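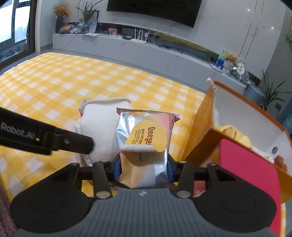 A packet of wipes held upright between the pads of the hand-held gripper, with the towel behind.

How to let visitors try the gripper at an open day

Visitors will walk past a poster with 300 words on it to squeeze something. Plan for the squeezing.

1. Lay a checked cloth on the table. Carmela Valentini chose ours at Hakdale, and it got more compliments than the gripper did.

2. Put out soft things. Wipes are good: the packet gives when the jaws close, so people can feel how hard they are pressing. A folded towel makes a decent second go. Keep eggs for the staff party.

3. Show the grip once, slowly. Bring the pads in from both sides, close until the packet stops slipping, then lift. Say "close" and "lift" out loud. Visitors who have only watched tend to do both together, with feeling.

4. Hand it over. Stand to one side and keep your own hands in your pockets – this is the hard part.

5. Allow 2 minutes each. Children will use one of them and their fathers will want five.

6. When somebody asks if it can fold the towel, let them try. Tanvir Kodikara used to answer this one at length, and the queue at Pudwood reached the car park.

7. Wipe the pads between visitors. You should have something suitable to hand.

Spare packets go under the table. Check the jaws open fully before the next group comes in.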